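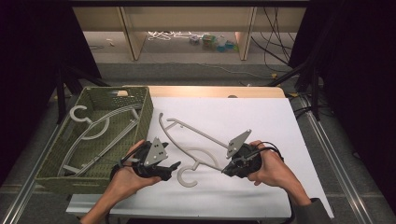
**Why does a search for a surname in the cemetery index return burials with no plot number?**

The plot field is filled from the section map, and the surname comes from the stone transcription. When a transcription was loaded before its section was mapped, the record shows the name and dates only. The burial is in the index, and the plot can be read from the scanned sexton's ledger until the two are joined.

## Ticket: Pandura index, missing plots, Parsa Hill Cemetery

- **Opened:** February 17, 2025
- **Assigned to:** Chibuzor Ekpo
- **Component:** Pandura import, section map join
- **Status:** Resolved, one item open

### Report

User searched "Pultach" with the cemetery set to Parsa Hill. 32 records came back. Every record in Section 5 had a blank plot field. Records in Section 2 were complete. User had a printed transcription from the genealogical society that gives a row and position for each Section 5 stone, so the information exists on paper.

User also reported that two Pultach burials in the printed book did not appear in the search at all.

### Log

**Entry 1.** Reproduced. Same result with the surname in upper case and with the wildcard `Pult*`. Blank plot is stored as null in the record. Display is not at fault.

**Entry 2.** Checked the October load file for Section 5. Row and position are present in the source, in one column, written as `R12-7`. The Section 2 file has them in two columns. The join expects two columns and writes null when the second is absent. No warning goes to the log.

**Entry 3.** Ran a count on the full index. 4000 records have a null plot, all from files with the single-column layout.

**Entry 4.** Wrote a split rule for the single-column layout:

```
match: ^R(\d+)-(\d+)$
row: group 1
pos: group 2
```

Tested on a copy of Section 5. Plots fill correctly for the Pultach records and agree with the printed book. Stones marked `R12-7A` fail the match. These are later burials added beside an existing stone. Changed the pattern to accept an optional trailing letter, kept as part of the position.

**Entry 5.** Loaded the corrected file to the live index. Rebuilt the search tables. User's original query now returns a plot for every Section 5 record.

**Entry 6.** Missing burials. Both are in the source file under "Pultsch". The transcriber read the worn letter as an S. The ledger scan has an A in both entries. Did not change the transcription, per index policy: the stone reading stays as submitted and the ledger reading goes in the alternate surname field. Added "Pultach" as the alternate on both records and cited the ledger page.

**Entry 7.** User confirmed both records now appear. User asked why the map link on one of them opens the wrong part of the cemetery. Map link is built from row number only, and Row 12 exists in Section 2 and in Section 5. The link takes the first match.

**Entry 8.** Map link fix depends on the Komitent map layer, which has no section code on its row shapes. Sent a request to have the code added. Until then the link is turned off for any row number that appears in more than one section. The plot text still displays.

### Cause

Two column layouts in use for the same data, and a join that wrote null without reporting it.

### Changes made

1. Split rule added for single-column plots, including trailing letters.
2. Import now stops and lists the line numbers if a plot value can't be parsed.
3. Alternate surname added to two records.
4. Map link turned off for duplicate row numbers.

### Open

Section code on Komitent row shapes. Re-enable the map link once it is delivered and test with Row 12 in both sections.

### Note for users with saved searches

Saved results keep the old blank plots. Open the saved search, choose **Run again**, then save it under the same name. Exported spreadsheets need to be exported again.

C. Ekpo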